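Kapitel 13
Oberflächen aus Holz: Reinigen, Laugen, Ölen

Lernziele: Weichholz und Hartholz am Faserbild unterscheiden. Lauge und Seife richtig ansetzen. Wissen wann man die Finger davon lässt.

Holz arbeitet. Steht in jedem Lehrbuch, auch in diesem, und trotzdem wird in der Praxis geschliffen, geölt und abends wieder draufgestellt, als wäre es Glas. Eine Fläche nimmt Feuchte auf und gibt sie ab, quer zur Faser viel stärker als längs. Daher Risse. Daher klemmende Schubladen im November. Wer das einmal verstanden hat, braucht die halbe Fehlertabelle am Kapitelende nicht mehr.

Zuerst also die Faser. Nadelholz: deutlicher Wechsel von Frühholz und Spätholz, weich, saugt ungleichmäßig. Eiche: grobe Poren, viel Gerbsäure, verfärbt sich mit Eisen blauschwarz. Also keine Stahlwolle, auch nicht "nur kurz".

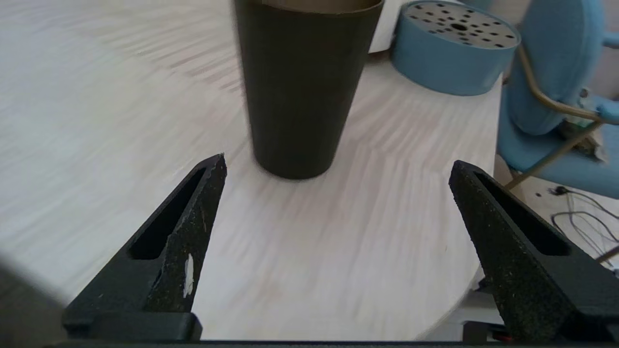 Helle Flächen sind ein eigenes Thema. Gekalkt, gelaugt, weiß geseift – wird ständig verwechselt, auch im Handel. Kalken legt Pigment in die Poren. Laugen verändert den Farbton und bremst bei Nadelholz das Vergilben. Seifen schützt ein bischen, mehr nicht, muss dafür aber regelmäßig wiederholt werden. In der Werkstatt Dundwood wird nach dem Laugen grundsätzlich über Nacht gewartet. Vernünftig. Zu früh geseift gibt Flecken, und die gehen nur mit Schleifpapier wieder raus.

Merke: immer in Faserrichtung wischen, nie kreisend. Probefläche auf der Unterseite. Ölgetränkte Lappen ausgebreitet trocknen lassen, Selbstentzündung!

Das Fallbeispiel Firncombe (Abschnitt 13.4) zeigt was passiert, wenn man diese Reihenfolge nich einhält. Vorher aber die Werkzeuge, kurz, und dann das Mischungsverhältnis.

13.1 Bürsten, Pads, Tücher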